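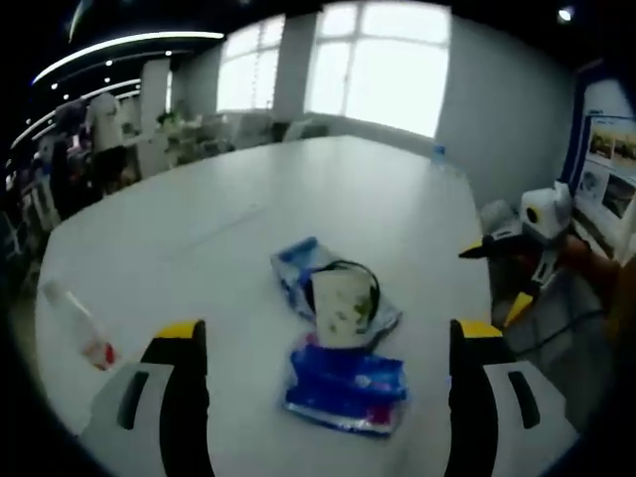

Vol. 7, Issue 2, page 17

Open Day at Cedinar: A Long White Table and a Short List of Answers

I went to the Cedinar open day on 25 May 2021 because the flyer promised a look at "how a modern office takes care of itself." I have been to enough of these to know that the phrase usually means a new coffee machine. Cedinar fits out and supplies offices for other companies, with desks, drinks, snacks and cups, and it wants you to believe that the break table is the most important piece of furniture in the building. I left unconvinced, though I did get a sandwich.

The visit started in the lobby with a talk of 17 slides. I would have cut most of them. The main claim was that staff who have one shared table for food and drink waste less of both. I asked what this was compared with. The answer was a second slide with the same claim in larger type.

After that we were taken to the table itself. It is long and white, and it stands in an ordinary office room with windows. I will say for it that there is plenty of space. You could feed a large meeting there. What was set out on it looked to me like any break table I have ever sat at: a white paper cup with little green leafy shapes printed on it, a couple of shiny blue packages, a bottle with a red label lying on its side, and away near the window wall a small water bottle with a blue cap. The cup was standing on top of one of the packages. If there is a system at work, I could not find it.

Our guide called the arrangement "natural clustering," meaning that people put things down near other things. I wrote that in my notebook and underlined it. My own kitchen clusters naturally every evening and I have never been asked to give a talk.

The cups are from a line called Gavus. Cedinar is very proud of Gavus. We were told the cups are pleasant to hold and keep a desk looking cheerful. The print is pretty enough. I asked whether they could go in the regular paper recycling and was told that this depends on the town. I asked about our town and was told someone would get back to me. It is now June, and the someone has not.

Plastic was the other thing I wanted to talk about. A company that spends half its lobby talk on waste should expect visitors to look at what is on the table, and I saw bottles and plastic wrappers. The guide said the wrapped goods are there by customer request. Maybe so. I would have liked to see a pitcher and a stack of real mugs, if only for comparison. The reply was that mugs need washing, and that washing costs money, which is true of most things worth eating from.

We then moved on to the storage room, where the Watkins shelving is kept. This was the best part of the tour and got the least time. The shelves roll out on both sides, the labels are large enough to read without glasses, and the heavy cases are kept low so that no one has to lift them over their head. I tried one of the drawers and it ran smoothly with a full load. If Cedinar sold only this I would have little to complain about. We had around 90 seconds with it before being led away to see a wall display.

The wall display is called Claltivov. It is supposed to tell the office manager when supplies are running low. It said that everything was fine. The storage room had an empty shelf marked for napkins, so I have my doubts. When I brought this up the guide said the display was in demonstration mode, and a man behind me laughed out loud.

Lunch was served in the lobby and not at the table, which I thought was a missed chance. The sandwiches were good. The coffee was weak, and there were no napkins.

Should you go next time? If you are planning an office move and want to try the shelving, yes, and ask to see it first. If you are hoping to learn something about keeping a shared table in order, save yourself the parking fee. Entry is free, but the lot across the street is not, and the machine at the exit takes coins only.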